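首页 归档 标签 关于 订阅

巡检小车的回充问题，以及换掉磁条之后

一月 | 分类：机器人 / 杂记

分享 8　评论 2

上一篇写到车能自己在温室里走完一圈，后来有人写信问回充做得怎么样了。当时没写，是因为还没做完。现在勉强算做完了，把过程记在这里，主要给自己以后翻。

先交代背景。我在 Fuentealba 的育苗温室做设备维护，他们种的大部分是嫁接番茄苗。温室里原来有固定的温湿度节点，装在立柱上，每个隔间都有。固定节点的毛病是只能代表立柱旁边那一小块，苗床中间和苗床尽头差得很多，尤其是早上开天窗以后。负责栽培的 Nele Ehlers 想要沿着过道测的数据，高度和苗的冠层差不多，每天早晚各跑一趟。所以有了这台车。

车的底盘是买的，Moteo 的差速底盘，四个轮子里两个是驱动轮，另外两个是万向轮。上面的东西都是自己搭的：一根铝型材立杆，杆上挂温湿度和二氧化碳探头，杆顶有个朝下看苗的摄像头，底座里放电池、主控和一块很旧的工控板。导航用的是地上的磁条，加上过道尽头的二维码做校正。我知道现在都用激光雷达建图，我们也试过，温室里的问题是苗一直在长，床上的穴盘还会被搬来搬去，这星期建的图到下星期就对不上了。磁条土，但是不会变。

至少我当时是这么想的。

回充的第一版很简单。车沿磁条走回起点，起点墙边装了一块充电座，座上两片弹簧铜片，车屁股上两片铜板，倒车顶上去，电压检测到了就停。在车间里试的时候几乎没失败过，我拿它给 Mervin Penner 演示，他看完说可以，第二天就把车搬进了温室。

进温室以后第一个晚上就没充上。早上我去看，车停在座子前面，铜板和铜片之间能塞进一张名片。日志里写的是“已对接，等待电压”，等了一整夜。电池剩得不多，好在还没有低到保护电压。

原因找起来不难。温室地面是有坡度的，朝排水沟那边斜，车间的地面是平的。车倒过去以后，驱动轮断电，车自己往下坡方向溜了一点。溜得很少，但弹簧铜片的行程也很短。我先在代码里加了一条，对接以后如果规定时间内没有电压，就往前开一段再重新倒。这条加完，第二天晚上车整夜都在前进和后退，早上电池比前一天还低。

于是加重试上限。上限到了就停在原地发报警。报警发到值班手机上，那个手机晚上在 Sanaa Shawky 那里，她被叫醒了一次，很客气地问我能不能不要在夜里发。后来改成夜里只写日志，早上发汇总。

然后是机械上的办法。我在座子前面的地上固定了一条薄铝板，后面折起来一点，相当于一个很浅的门槛，驱动轮倒过去以后落在门槛后面，断电也溜不下来。这个办法是从洗车店看来的，很管用。铝板的高度试了好几次，高了轮子翻不过去，底盘会报过流，低了挡不住。最后定下来的高度用垫片垫出来的，图纸上没有，以后要是重做得拿卡尺现量。

溜车解决以后，剩下的是铜片氧化。温室湿度高，早上还有雾喷，铜片过几天就发暗，再过几天发绿。接触电阻上来以后，充电电流一大，检测到的电压就往下掉，主控以为断开了，又去重试。换过镀镍的，好一些，时间长了照样不行。最后换成了 Vosen 的充电触头，就是那种碳刷式的，车每次倒上去的时候有一点横向摩擦，等于自己擦一遍。价钱比铜片贵得多，报采购的时候 Hélène Bouchard 问我为什么两个小零件要单独走一张单子，我把发绿的铜片装在袋子里放她桌上，她就签了。

触头装上以后，对横向偏差的要求反而更严了。铜片宽，偏一点没关系，触头窄，偏多了就压不上。这样问题又回到磁条上。

说一下磁条。买的是自带背胶的那种，贴在水泥地上，外面再盖一层保护胶带。直线段没什么问题，出问题的是过道口，推苗车从那里拐弯，轮子每天都从磁条上碾过去，碾久了胶带起边，水渗进去，磁条就跟着翘。翘起来的那一段磁传感器读数会跳，车走到那里会扭一下。扭一下对测温没有影响，可是回充前的最后一个弯正好也在过道口，扭完以后车身角度就不准了，后面倒车距离又短，来不及修正。

我统计过一段时间，把每次回充前的横向偏差记下来，画成散点。图很难看，大部分点挤在中间，另外有一小撮在很远的地方，全是过道口磁条翘起来的那几天。把磁条重新贴一遍，那一小撮就没有了，过一阵又出来。

Zachary Fraser 建议把磁条埋到地里，开个浅槽，灌环氧。他以前在仓库做过，说仓库都是这么干的。我去问了土建，土建说温室地面下面有加热管，深度没有可靠的图纸，不让开槽。这条路就断了。

所以后来决定把回充的最后一段从磁条上拿掉，改成用视觉对接。充电座上方贴一块标记板，车尾装一个便宜的广角摄像头，识别标记，算出相对位置和角度，然后倒进去。过道里面照旧走磁条。

标记板用的是常见的方形编码，打印在不干胶上，贴在铝塑板上。第一块打印得太亮，早上太阳从东侧的玻璃进来，板面一片白，什么都识别不到。改成哑光膜以后好了。还有一个没想到的问题是补光灯。育苗区冬天早晚要补光，灯是红蓝为主的，摄像头的自动白平衡在那种光下面乱跳，曝光也跟着跳。我把自动白平衡和自动曝光都关了，图像转成灰度，曝光按时间段查表，补光灯开着用一组值，关着用另一组值。补光灯的开关状态可以从温室控制器那边读到，控制器是 Givano 的，协议文档写得很省，寄存器地址要自己试。我把试出来的那几个地址写在了仓库的说明文件里，这里就不贴了。

摄像头标定也折腾了一回。广角镜头边缘畸变大，我开始偷懒，用了厂家给的参数，结果车离座子远的时候算出来的角度总是偏向同一边，近了又好。重新拿棋盘格标定了一遍，偏的问题就没了。标定是在午饭时间做的，棋盘格夹在苗床边上，车推来推去，有来参观的人站着看了很久，问这是不是在检查苗。

控制部分写得很普通。先停在离座子一段距离的地方，看到标记，算横向偏差，如果偏差大就往前开一段，走一个浅的 S 形回来，再看一次。偏差小就直接倒，倒的过程中只做很小的角度修正。最后那一小段标记会超出摄像头的视野，这一段是盲走，用轮子的编码器算距离，直到触头有电压。

盲走这段我犹豫过，想过在旁边再贴一块小的标记，离近了看小的。后来看日志，盲走的距离很短，编码器的误差可以忽略，就没有加。少一个东西就少一个要擦的东西，温室里所有朝上的平面隔几天就是一层水渍。 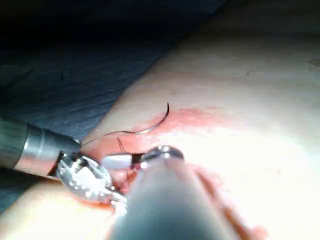 编码器这边倒是有另外一件事要记。底盘的编码器是带温度补偿的磁编，手册上说工作温度范围很宽，我没有怀疑过它。入冬以后凌晨那一趟的里程总是比傍晚那一趟短一点，开始以为是轮胎气压，后来想起来这个车是实心胎。查了一圈，是实心胎冷的时候硬，滚动半径和热的时候不一样。差得不多，可是跑完整条路线以后累积起来就看得见。因为过道尽头有二维码校正，导航没受影响，受影响的是数据里每个采样点的位置标注。Nele 画热力图的时候发现早上的图和晚上的图对不齐，来问我，我才去查的。现在每次经过二维码都按实际距离反推一个比例系数，写进当趟的文件头，画图的时候用这个系数拉一下。

再说电量。原来的策略是跑完就回去充，充满了待机。电池是磷酸铁锂，长期满着放对寿命不算好，但我们早晚各一趟，中间间隔也不长，就没有专门管。后来 Mervin 想让车中午也跑一趟，看遮阳网拉上以后床面温度掉多少，一趟变成要看情况加跑，电量就得算一下了。现在的做法是每趟出发前看剩余电量，如果不够跑完整圈再加一次重试的余量，就不出发，写一条日志。余量定得比较保守。有一次傍晚没出发，Sanaa 以为车坏了，其实是下午有人把充电座的插头拔下来插了电风扇。

那个插座后来换成了带锁扣的。插头上还挂了牌子，牌子是打印过塑的，已经掉过一次。

从换成视觉对接到写这篇的时候，日志里一共有 1,643 次对接，其中 59 次需要重试，重试以后还是失败、要人过去推的有 2 次。一次是水管横在座子前面，车顶着水管不动，报了过流。另一次是标记板上落了一只很大的蛾子，正好盖住编码的一角，它一晚上没有走。后一种情况我没有想到好办法，在标记板旁边加了一块备用的，编号不一样，两块都认，看见哪块用哪块。

前面说不加第二块标记，这里还是加了，位置和用途不一样，算我自己打脸。

重试的那些里面，集中出现在雾喷刚结束的时段。镜头上有水珠的时候标记的角点会检测偏，算出来的角度就不对，车走了 S 形以后再看一次，水珠还在，又不对。现在让车在雾喷结束以后多等一会儿再进座，雾喷的状态也是从 Givano 控制器里读的。等多久是拍脑袋定的，改过两次，目前这个值还行。镜头外面贴过一次疏水膜，效果有，撑不了多久，温室里肥水的雾干了以后有一层盐，膜面一有盐就不疏水了。

顺便说一下清洁。每星期四我会过去擦一遍：镜头、标记板、触头、二维码，还有探头的防护罩。擦触头用酒精，二维码用湿布就行，别用洗洁精，用过一次，哑光膜起了一层雾。探头防护罩是烧结的，堵了以后读数会变慢，湿度尤其明显，拆下来用超声波清洗，晾一晚再装。备用的防护罩放在工具柜第二层左边，和扎带在一起。

评论里之前有人问为什么不用无线充电。看过，发射和接收之间的间隙要求不比触头宽松多少，对坡地上的车来说还是要先解决停得准的问题，而且发热。温室夏天下午本来就热，我不想在底盘里再放一个热源。也有人问能不能在车上加太阳能板。温室里有遮阳网，下面那点光优先给苗，而且板子一大，过道里转弯会刮到床沿。我量过过道的宽度，现在的车身转过去两边已经不富裕了。

还有一位读者问的是数据怎么存的。很简单，每趟一个文件，文本格式，一行一个采样点，时间、里程、温度、湿度、二氧化碳，文件头是当趟的比例系数、电池电压、控制器读到的几个状态。车回到座子以后通过无线网传到办公室那台机器上，传完校验，校验不过就留在车上下次再传。没有用数据库。Zachary 一直想让我上数据库，我说等文件多到打开目录要等的时候再说，现在还没有到。

车上那块旧工控板我想换掉。它的存储卡已经坏过一张，表现是日志写到一半全是零，当时以为是程序的问题，查了两个晚上。换了一张工业级的卡，目前没有再出现。板子本身的接口都松了，网口要用扎带勒着才稳定。新板子买回来了，还没有装，主要是串口的电平不一样，中间要加一块转换板，转换板要找地方固定，底座里面已经很满。可能要把电池往后挪，挪电池重心就变了，过门槛的时候前面的万向轮会不会抬起来，得试。

门槛的事 Nele 还提过一个意见，说推苗车有时候会从那边抄近路，轮子会磕到铝板。我在铝板两边贴了黄黑胶带，又在墙上画了个箭头让人绕开。胶带有人看，箭头没有。后来把充电座整个往墙角挪了一点，推苗车过不去了，自然就绕了。挪完以后标记板的位置要重新量，车里的参数也跟着改，我改参数的时候把横向偏移的正负号写反了，车倒进去以后偏得很整齐，每次都偏在同一个地方。改回来就好了。

摄像头朝下看苗的那部分，这篇没有写。图一直在存，还没有人用。Mervin 想拿来数出苗率，我先试了几张，冠层合拢以后叶子叠在一起，不好分，得在苗还小的时候拍。下一批播种以后再试，到时候立杆要调低，调低以后探头的高度也会变，和以前的数据就接不上了，大概要给摄像头单独做一根支架。型材还剩一截，长度应该够，角码要再买几个。

上一篇：给巡检小车换了一根更直的立杆
下一篇：没有了

评论（2）

温室也潮：触头我们这边也换过，碳刷的粉会掉在座子下面，记得隔一阵吸一下，粉多了可能会搭桥。

作者回复：看了一眼，确实有一层，已经吸掉了，加到星期四的清单里。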